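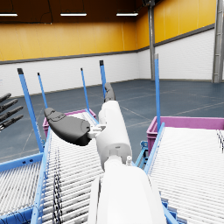
*Main hall, Dovine open day.*

Writing this up fast before I forget it all. Notes from the Dovine open day, October 27, 2025. Went for the bookstore, paid my own gas, nobody asked me to say nice things.

Quick background if you're new. Dovine is the depot Trukow uses for returned and overstock books. We buy from Trukow. Have done since April, after our old supplier stopped taking small orders. So I wanted to know where our boxes come from and why half of them show up with crushed corners.

Drive was 40 miles and most of it behind a hay truck. Parking confusing. The sign says Gate B, the email said front office, the front office is locked on open days. Go to Gate B.

Sign-in, sticker, coffee from an urn. Coffee fine. Then Melati Ismail took our group. She runs returns and has clearly explained the word "remainder" to a lot of people. Her version: a remainder is a book the publisher gave up on, a return is a book the store gave up on. Different prices, different paperwork. They mark remainders with a line of pen across the page edges, usually the bottom. Returns don't get a mark if they're clean enough to go out again as new.

I asked who decides clean enough. She does, or whoever is on her shift. There's a written guide but she said most of it is feel. Dust jacket tears over an inch, out. Sticker residue, depends. Anything that smells, out right away, doesn't matter how it looks.
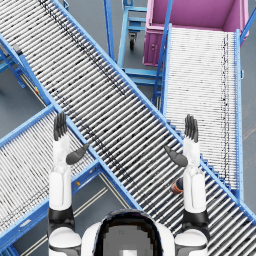
Asked about the crushed corners next. Answer was better than I expected. It's mostly the mix – big art books packed in with mass market paperbacks, and the order gets boxed by title list instead of size. You can ask for size packing! It's a box on the order form, page two. I have been filling in that form for months and never turned the page. Adding it to our next one.

Second thing I learned, pallets vs. boxes. We've never bought a pallet becuase I figured it was only for the chains. Smallest mixed pallet is 230 books, you pick the category but not the titles. Cookbooks go first. Kids' picture books second. There is apparently always plenty of military history.

No returns on pallets, so whatever's in there is yours. Thinking about it for the sidewalk sale. Would need somewhere to put it. The back room is full of the old card racks and I'm not having that argument again this year.
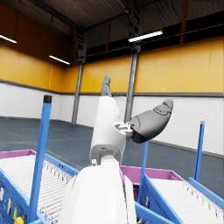 Then the talk. This was by someone from Mkhize, a small press, on why they'd rather sell off leftover stock than pulp it. Good talk, too long, slides hard to read from the side. One title of theirs had 1,642 copies left after two years, a novel about a ferry town, and it found its readers as a remainder at a third of the price. They now plan smaller first printings. Authors get a letter first and can buy their own copies before anyone else. Glad to hear that, I've met authors who found out from a bargain table.

Somebody asked if cheap copies hurt sales of the next book. Not really answered. My own guess is no. People who pick up a $7 hardcover from us do come back and ask what else that person wrote, I see it at the register all the time.

Lunch was sandwiches. Ran out of veggie ones early, get in line fast.

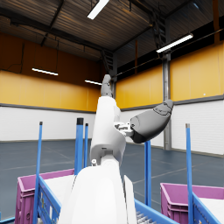
Talked with a couple of other store owners over lunch. One uses Arkance for inventory and likes it, the other one tried it and went back to a spreadsheet. We're staying with the spreadsheet for now. Both said the freight is what gets you on small orders, and that two or three stores sharing a delivery is allowed as long as it goes to one address. Nobody near me does this yet. If you run a store in our county and want to try it, email me.

Skipped the last session (shelving demo) to beat the traffic. Did not beat the traffic.

To do:

- tick size packing on the order form
- price out one mixed pallet, kids' or cookbooks
- ask Melati for the condition guide, she said she'd send a copy
- measure the back room
- find out if the ferry novel is still avaliable, I want one for myself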